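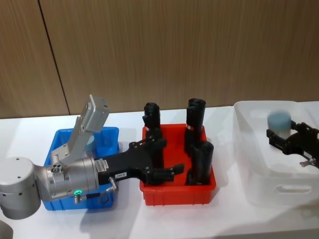

Three Bins and a Clear Table

May newsletter, by the Flimberg desk

I've finally settled on a sorting system, and it's just bins on a white table! Blue on the left, red in the middle, the see-through one on the right. I do 8 minutes every Tuesday with the radio on (batteries and odd cables first, always).
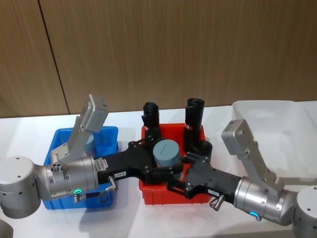 I like them shallow, so I can't bury things the way I did in that awful deep crate. Next up, the button drawer – wish me luck!

We use cookies. OK

© Flimberg | Back to top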